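Is a 600 thread count sheet set worth it, or is it all marketing?

Posted in Home & Household, December 9, 2022

Our fitted sheets are finally worn out and I need to replace two sets. I went to the home store in Melstead last weekend and came home with nothing except a headache. One brand, Nitik, sells a 400 and a 600 in what looks like the same packaging, and the 600 costs close to double. The saleswoman told me the higher number is softer, cooler AND lasts longer. I have trouble believing one number can do all of that. Cooler than what?

I've also read that the numbers are padded. Has anyone owned both kinds long enough to say? I don't care about hotel luxury. I want something that stays on the mattress and doesn't pill by spring. We wash weekly in warm water and use the dryer, if that matters.

clarley_porch

You're right to be suspicious. I worked in the linen department of a store for 12 years and I heard a lot of claims that I was then supposed to repeat to customers.

Thread count is meant to be the number of threads running both ways in a square inch of cloth. Fine so far. The trouble is that some makers twist thin, cheap yarns together and count every strand in the twist. So a 600 can be a 300 with better arithmetic. You can't tell from the package unless it says "single ply," and plenty of them don't say either way.

What I'd look at instead is the fiber. If the label only says "cotton," it's probably short fibers, and short fibers are where pilling comes from. "Long staple" is better, if you trust the label, and I only trust it some of the time. Then look at the weave. Percale is crisp and feels cooler to most people. Sateen is smooth and heavier and in my experience snags sooner. 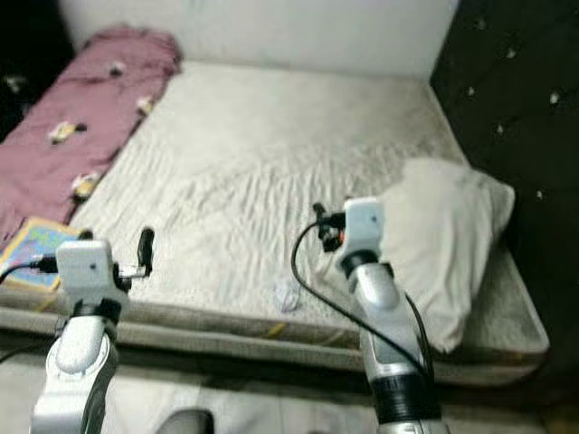 As for staying on the mattress, the count has nothing to do with it. Measure how deep your mattress is, including any topper, and then read the pocket depth on the package. Stores love to print "deep pocket" in big letters and put the real measurement in tiny type on the back, if it's there at all. Check that the elastic goes all the way around too. The ones with elastic only at the corners creep toward the middle no matter what you paid.

Allow for shrinkage also. Cotton will lose some length and width in a hot dryer, and "preshrunk" means it will shrink less, supposedly. I'd wash one set before opening the other so you can still return it.

For what you describe I'd buy the 400 in percale and keep the difference. I wouldn't pay for the 600 unless somebody could show me it was single ply, and then I'd still want to feel it.

threadbare_in_ohio

I have the 600 and I like it. Very soft, no problems. I think you get what you pay for. Got mine on sale though so I can't say about full price. Haven't had it long enough to know about pilling.

Thibodeaux_Laundry_Room

I agree with most of the long answer, but I'd argue about the sateen. My sateen set has outlived two percale ones. Could be luck, could be that the percale was junk. One household doesn't prove anything, mine included.

The part I'd add is washing. Half of the "these sheets fell apart" reviews are probably from people who stuff them in with towels and jeans. Zippers and rough terry chew up any sheet. Wash sheets with sheets, go easy on the detergent, and skip the fabric softener, which leaves a coating and makes them feel nice for the wrong reason. Take them out while they're a tiny bit damp if you hate wrinkles. I don't believe in "wrinkle free" cotton. It's a finish, and mine was gone before the return window closed.

Also, check the return policy before you take the plastic off. Some stores won't take bedding back once it's been washed, whatever the person at the register says. Get it in writing or look at the back of the receipt.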